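## 6. Recording and labelling a small-parts task

*Varley capture and labelling tool, operator's guide. Section maintained by Conceição Leitão.*

By now you have two grippers that the software can see and tell apart. If you have only one, go back to section 5, where the cable is discussed at some length.

### 6.1 Starting a session

1. Open Varley and choose **New session**. Give it a name your colleagues could understand. "test_final_2" is taken, as is "test_final_2_real".
2. Load the task file. The examples in this section use `box_and_screw`, which ships with the tool.
3. Close both grippers fully, press **Zero**, then open them fully and press **Span**.
4. Wait until all three camera tiles turn green: head, left and right.

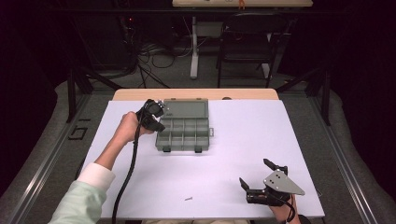
The head camera is the master clock, and everything else in the session is lined up against it. Varley also uses it to fill in the starting layout, and it will ask you to confirm each object before it lets you go on. In the `box_and_screw` layout, that means the grey organiser with its lid laid back and the small metal screw on the white board. Tick both. If the screw is missing from the list, lower **Minimum object size** one notch at a time. Lower it by five notches and Varley will start finding objects in the grain of the table.

> **Note:** Ticking an object tells the planner it exists. The planner believes you completely, so don't tick things out of optimism.

### 6.2 Checking the jaw reading

1. Select a gripper tile and open **Jaw trace**.
2. Close the jaws. The trace should settle at 0.
3. Open them. It should settle at 2000.
4. If it stops at 182 instead, the span was saved before the jaws had finished moving. Repeat step 3 of section 6.1, slowly. 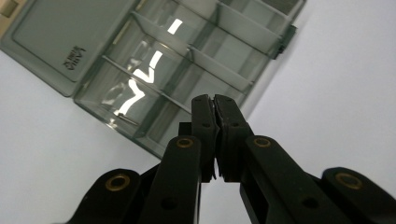
Jaw labels come from the encoder, and the picture is there to argue with it. Scrub to any frame you like and compare the two. With the finger jaws nearly together, as they are here in front of the box, the trace ought to sit close to zero, and a label of `OPEN` is simply wrong. Don't correct it by hand. Run **Relabel from trace**, which will fix that frame and the other 400 you hadn't noticed.

> **Caution:** Clear plastic confuses the depth estimate. Glints inside a compartment may be reported as solid objects, and a thin pin may be reported as nothing whatsoever. Set **Surface type** to `translucent` before you run the detector. Doing so afterwards changes the setting and none of the results.

### 6.3 Marking the phases

1. Play the session from the head view at half speed.
2. Press **A** when a gripper begins its approach, **G** at the grasp and **R** at the release.
3. Hold **Shift** for the right gripper. Without it, every mark goes to the left one, which will then seem to have led a very busy life.
4. Mark resting time as `IDLE`. Blank stretches are read as "still thinking" and are kept.

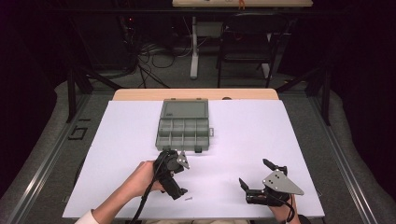
5. Press **Check phases**. Error 436 means a release has been marked with no grasp before it. This is nearly always a forgotten **Shift**.
6. Save. Varley writes a new copy each time, at the insistence of Conceição Bastos, who once lost a whole January of marks to the old button.

### 6.4 Exporting to the planner

The exporter writes one file per gripper and a third that joins them. Valente, the planner, reads only the third, but it refuses to start if the other two have been moved. We have raised this with its authors at Broreck, who describe it as a safety feature.

1. Choose **Export > Valente**.
2. Leave **Crop idle** switched on.
3. Set **Reference view** to the wrist camera with the clearest sight of the target.

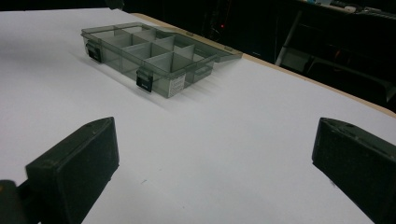 4. Leave **Second view** on `auto` unless you have a firm opinion. Varley will choose the view with fewer dropped frames, and it is usually right – though it never says why.
5. Press **Dry run**. The planner replays the path on screen and moves no hardware.
6. Read the report from the bottom up. The top half is a banner.

> **Note:** A dry run that passes with warnings has still passed. A dry run that passes with no warnings at all often means the joined file is empty. Check its size before you celebrate.

If the export stops at `waiting for clock`, reselect the head camera under **Master** and start again from step 1. Restarting the computer also works, but it takes longer and you lose the undo history.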